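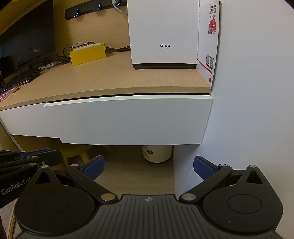 From: Purificación Vidal
To: equipment-planning list
Date: 5/1/24
Subject: Re: hand-held grippers, how many do we ask for?

Dear all,

Thank you for the answers to my first message. I copy the part of the Kevley group's message that I want to answer, so that people who joined the list later can follow.

> We are also writing our budget for the next period and we have the
> same doubt as you. Is it better to buy two complete hand-held
> grippers for every place where people record, or to buy fewer and
> move them? The Savum offer looks cheaper per unit, but I do not find
> the finger pads anywhere in it. Also, did you put desks and other
> furniture in your budget, or do you record in rooms that already
> have them? Our finance person asks me this every week and I have no
> good answer.
>
> Tamuno told us that delivery is no problem. I would like to hear it
> from somebody who ordered.

I will try to answer in the same order.

First, the number of units. In our request for Komham I wrote two grippers for each recording place, plus one spare set that stays in the office. My first version had only one per place. I changed it when I made the list of tasks, and I saw that many of them need two hands: to hold a drawer and take something out, to open a box, to put a cable in order. If you only plan to pick up and put down small things, one per place can be enough and you save half of that line. Please decide the tasks before you decide the number. We did it in the wrong order and had to write the request again.

Second, the pads. You are right that they are not in the Savum offer. I asked them, and they sell them as a separate article, 3 pairs in a pack. I put them under consumables and not under equipment, and I recommend you do the same. With us, equipment needs a signature from the director and consumables do not. The total for pads in my plan is 382 dollars, with the shipping inside. I asked for more than we need for the first months, but I prefer this to paying shipping two times.

Third, the furniture. We did not budget any desks. We record in ordinary rooms with what is already on the desk, including the cables and the boxes. For us this is also the more useful material, but I understand that other projects want a clean table and always the same objects. The place where I made the notes for this message is like this:

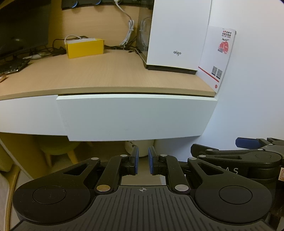 Gripper in front of the desk drawer, with the monitor and the computer case on top.

What I did budget, and what I almost forgot, is the small things. Straps, a hard case for transport, extra charging cables and storage for the recordings. The storage is the biggest of these. I calculated it for 100 hours and then our technician told me to keep a second copy of everything, so please multiply by two from the beginning. I also added a power strip for each place. It is a small amount, but it is difficult to justify later when the order is closed.

About delivery, I did order from Tamuno, last year, for a different project. They promised four weeks and we waited 34 days for the first box. This is not terrible. But the second box came later and it had the chargers inside, so the first box was not useful alone. Now I ask for everything in one shipment and I write it on the order form, in the comments field. If your budget must be spent before a fixed date, please leave some free weeks before it.

One question from my side. Does anybody pay for a maintenance contract for hand-held units? Savum offers one and it costs around a tenth of the unit price per year. The arms have many small pivots and I don't know how they will be after one year of daily use. I would like to hear from a group that has used theirs for a long time, with or without a contract. At this moment I have an empty line for it in my table, and I have to fill it or delete it before the end of May.

If somebody wants the table, write to me directly and I will send it. The column names are in Spanish, but I can translate them.

Best regards,
Purificación Vidal
Komham project, planning and purchases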